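4. Setting up your Flemura library on an old desktop

I'm assuming you've got a spare computer sitting in a closet somewhere. Mine is an old Dell tower that did the accounts at Stubbs for years, and it runs the Flemura photo library just fine. You don't need anything fancy. If it has 8 GB of memory and turns on, we're in business!

Before you start, copy anything you still care about off the old drive. The installer wipes the whole thing, and it only asks you once (a lesson I learned with an entire folder of Barneo vacation pictures).

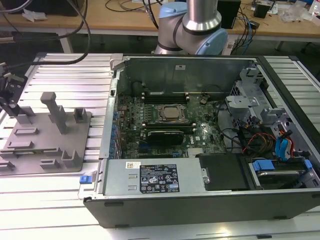 4.1 Installing the library

1. Plug in the USB stick you made in section 3 and turn the computer on. Keep tapping F12 until you get a list of drives.

2. Pick the stick from the list. You'll see a plain blue screen with a progress bar that sits at 63 percent for ages. Leave it alone - it's unpacking the language files and it will move again. I usually go make a sandwich.

3. When it asks for a library name, choose something short with no spaces. I called mine vandside, after the lake.

4. Set a password and write it down. On paper, please.

CAUTION: Don't pull the stick out until the welcome page shows up. If you do, you get to start over from step 1.

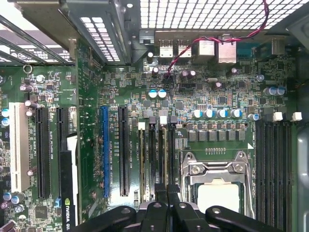 Page 335

4.2 Bringing in your pictures

Now for the fun part. On your everyday computer, open a browser and type in the address shown on the welcome page.

1. Click Add Folder and point it at a small batch first. A single birthday party is plenty.

2. Wait for the thumbnails. They come in out of order and the dates look all wrong for a minute or two, so don't go fixing anything yet.

3. Check the dates once it's done. Scanned prints nearly always get the day you scanned them, which is how my grandparents' wedding ended up in September of last year. Select the whole batch, hit Change Date, and type in your best guess. A bare year is fine.
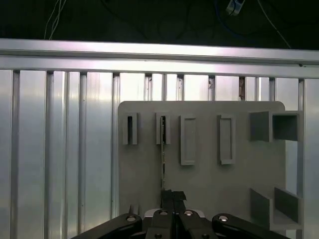

Putting in just the year files everything under January, by the way, and if that bugs you there's a checkbox called Date Unknown that keeps those pictures in a pile of their own. I use it a lot for the shoebox stuff.

4. Add the rest of your folders. I'd do it overnight if you have a big collection.

NOTE: Duplicates get skipped only when the files match exactly. A cropped copy counts as a new picture, so you'll see both. Jiahui Jiang wrote the cleanup tool for those and it's covered in section 6.

4.3 Sharing with family

Go to People, click Invite, and type in an email address. Start everybody off as a Viewer. You can bump them up to Editor later, once they've stopped asking where the delete button is.
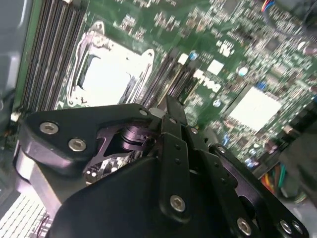

Pendo Ndung'u
Guide writer, Flemura

Invites run out after 4 days. If your aunt didn't get to hers in time, click the little arrow next to her name and choose Send Again. The old link stops working as soon as you do, so tell her to open the newer email.

To take somebody off the list, click the same arrow and choose Remove. Their comments stay put unless you also check Clear Comments.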